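Forums News Members Search Log in

Trekedia Boards > Working Life > Packing and Warehousing > Robots on the benches at Florside

Print this thread | E-mail this thread

benchseven
Evening all. Some of you know I've been at the Florside site for a good long while, mostly hand packing small parts. Since December we've had robot arms on 3 of the benches, and I've been meaning to write something down because I keep being asked at family dinners and never give the same answer twice.

The short version is that nobody on my shift has lost their job, but the job has changed more than I expected. I used to pack all day and chat across the bench. Now I set out trays, watch the arm, clear it when it stops and fill in a sheet. My wrists are much better – I'll give it that – but I do miss the chatting.

gannet_lil
Lovely to hear from you, and I'm glad about the wrists! We had the same thing over at Ganamville and I'd say give it time. I was dead against it, and then Junpei Maruyama, our trainer, sat with each of us for a whole Monday morning until we could teach the arm a new pick ourselves. I'm on a better grade now and I go home less tired, so you won't hear me grumble.

oldtrolley
I will grumble, if that's all right. "Nobody lost their job" is what they told us too, and it was true, but when people left they weren't replaced. We were 32 on days and there are a good few empty lockers now. The ones who stayed are minding machines by themselves, and that's a long, quiet shift if you're the sociable sort.

gannet_lil
I do take that, but people left our place before the arms came as well, and usually with bad backs. I don't think you can put all of it on the robots.

oldtrolley
Not all of it, no. But I'd want the agreement in writing.

shimada_nights
Long-time reader, first post, so be kind. At Shimada our rep, Hinata Kobori, got us a rota where you do 90 minutes on an arm and then swap to goods in or checking with a partner. It sounds a small thing but it made all the difference to me, as my mind wanders terribly if I'm left watching. Worth asking for, benchseven? The office moaned about output for a fortnight and then stopped mentioning it.

benchseven
That's a really kind and useful reply, thank you, and welcome! I shall take the rota idea to our next team talk. We did about 251 trays on my bench last shift, so they can hardly say there's no slack for a swap. And oldtrolley, I'll ask about the lockers too – you've got me counting ours.

I've put one up for anyone who wondered what the working end looks like, as I spend more time with it than with my own family. 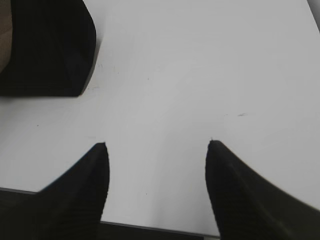
The arm's two black fingers, open over the white bench top.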